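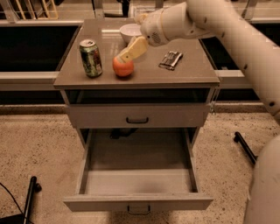 Looking After Soccer Cleats, Shin Guards and Jerseys

Most kit wears out from what happens between games. Cleats left in a bag overnight after a rainy match will do more damage to themselves than ninety minutes of running. The tips below come from running the equipment side of a youth club, where the same shoes and shirts have to get through a full season and often get handed down to a younger player after that.

Mud on cleats

Let thick mud dry first. Knock the soles together outside, then go over them with a stiff brush. An old dish brush works. Get the packed dirt out from between the studs with a wooden skewer or a popsicle stick, never a screwdriver, which will gouge the sole plate.

Wipe the uppers with a damp cloth and a drop of dish soap. Synthetic uppers can take a fair amount of scrubbing. Leather ones can't, so use a soft cloth and go lightly. Do not put cleats in the washing machine. The glue that holds the sole on softens in warm water, and you may not notice until the toe starts to peel three weeks later.

Drying

Take out the insoles and loosen the laces all the way down. Stuff the shoes with newspaper or paper towels, and change the paper after an hour if it is soaked. Stand them somewhere with moving air. A small fan helps a lot.

Keep them off radiators and heating vents and out of the clothes dryer. Heat shrinks leather and makes synthetic uppers go stiff and crack where the foot bends. If a pair has to be ready for the next morning, put the fan on the floor and lean the shoes against it with the openings facing the air.

Leather conditioner goes on once the shoes are fully dry. Twice a season is enough for most players. Use a thin coat, leave it overnight, and buff off whatever is left.

Shin guards

Shin guards smell worse than anything else in the bag. For the hard plastic kind, wash them in the sink with warm water and dish soap, rinse, and towel dry. For guards with a sewn-in ankle sleeve, close the hook-and-loop straps first, put them in a mesh laundry bag, and wash cold on gentle. Air dry only.

If the smell stays, sprinkle baking soda on the padding, leave it overnight and shake it out in the morning. Edem Issahaku, who coaches our under-tens, keeps a shaker of it in his car.

Hook-and-loop straps stop gripping when they fill up with lint and grass. Pick them clean with a fine-tooth comb.

Grass stains and jerseys

Treat the stain the same day. Mix one part white vinegar with two parts water, dab it on, wait fifteen minutes and rub in a little liquid detergent with your fingers. An old toothbrush is fine on socks and shorts but can fuzz the surface of a jersey.

Turn jerseys inside out before washing so the numbers don't rub. Wash cold. Skip the fabric softener, as it coats the fibers and they stop moving sweat away from the skin. Hang to dry. Printed numbers that have gone through a hot dryer a few times will start to lift at the corners, and ironing them back down rarely lasts.

Blood comes out with cold water and a bit of hydrogen peroxide on white fabric. On colored fabric, use cold water and detergent and try a hidden spot first.

Goalkeeper gloves

Rinse the palms under lukewarm water until it runs clear, pressing gently. Don't wring them. Squeeze flat between two towels and hang them by the wrist strap, away from the sun. Keepers often store gloves palm to palm, and the latex sticks together and tears when they are pulled apart. Put a sheet of plastic wrap between them.

Checking the ball

Use a gauge. A size 5 ball should be between 8.5 and 15.6 psi, and the recommended range is usually printed near the valve. Put a drop of silicone or glycerin oil on the needle before it goes in. A dry needle can push the valve into the bladder, and then the ball is finished.

Let some air out before winter storage. Leave enough in that the ball keeps its shape.

Storing things in the off season

Everything should be clean and completely dry before it goes away. A drawer or a shelf indoors is better than a garage, where it gets too hot in summer and too damp the rest of the year. Tie the laces of each pair together and write the size on a piece of masking tape on the heel. Get it all out again in April, a couple of weeks before the first practice, so there is time to replace what no longer fits.

Small kit to keep in the bag

Spare laces
Two plastic grocery bags for wet shoes
Stiff brush
Stud wrench, if the cleats have replaceable studs
Roll of sock tape
Ball needle in a small tin

Written by Cecilia Nartey. Last updated 2023-11-17.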